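**Unpaid trial shift**

An unpaid trial shift is a period of work done by a job applicant, without wages, so that an employer can judge whether to hire them. It is most common in kitchens, shops, salons and small workshops. It may last an hour or a full working day. The practice is also called a working interview, a stage (in restaurants) or simply a tryout.

The main legal question is whether the person on trial counts as an employee. If they do, wage rules apply from the first minute, and so may rules on discrimination, injury and rest breaks. If they do not, the applicant may have few of those protections, even when doing the same tasks as paid staff.

## Background

Trial periods are older than modern labor law. Apprenticeship papers from Wenstead, dated 1775, refer to a "proving week" in which a boy lived with a master weaver before his indenture was signed. He was fed but not paid. Either side could end the arrangement before the week was out.

The modern form grew with service work. Employers who had once relied on a letter of reference began asking to see an applicant at work. In most places the change happened without any written rule, and practice still differs widely from one trade to the next.

## Legal tests

Courts and labor agencies tend to look at the facts of the shift more than at what it was called. Common points include:

- who benefited from the work
- whether the applicant replaced a paid worker
- how long the trial lasted compared with the skill being checked
- whether a real job was open at the time
- whether anyone watched and assessed the applicant

A short skills test, such as typing a letter or cooking one dish that is not sold, is usually treated as part of the interview. Serving paying customers for a whole evening usually is not. A signed waiver seldom settles the matter, as many wage laws do not let a worker give up the minimum wage by agreement.

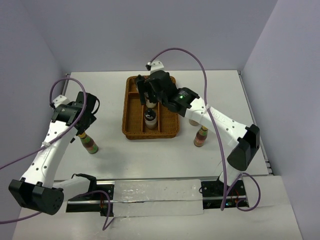
Production and packing work raises its own problems. The output of a trial can often be sold, and this makes it harder to argue that the employer gained nothing. Labor writer Noeline Partington has drawn the line at the use made of the finished goods. In her account, asking an applicant to sort sample items into a divided wicker basket, with one kind to each compartment, is a test if the items are tipped out again afterward. The same task becomes work when the filled basket goes to a customer. Critics reply that her rule is hard to apply to repair or cleaning jobs, where the result cannot be undone.

## The Oberholzer dispute

A frequently discussed case involved Oberholzer, a bakery and gift hamper business in Altness. Candela Villalobos applied for a packing job there and was asked to come in on a Sunday. She worked 9 hours, took one break and was told the next day that the position had been filled. Another applicant, Fabian Grabner, had worked 8 hours on the same terms the previous week.

Both filed wage claims. The company said that the shifts were interviews and that each applicant had agreed to them by text message. The hearing officer, Loubna Abdel Hamid, found that the hampers had been shipped and that the business had scheduled fewer regular staff on both days. She ordered payment for all hours, plus a penalty.

Villalobos had also argued that she was turned down for asking about pay. That part of the claim failed – the officer held that the manager, Pirmin Aebischer, had chosen another person before the question came up. The ruling was not appealed.

## Employer policies

Some employers now pay for every trial at the normal starting rate. Others set a limit in writing. The Ellholm retail group allows trials of no more than 2 hours, requires a supervisor to be present and bars applicants from handling cash.

Advisers commonly suggest that applicants keep a note of start and end times, the tasks they were given and the name of the person who arranged the shift. Messages that set up the trial can also serve as evidence in a later claim.

## See also

- Internship
- Minimum wage
- Probationary period
- Failure to pay wages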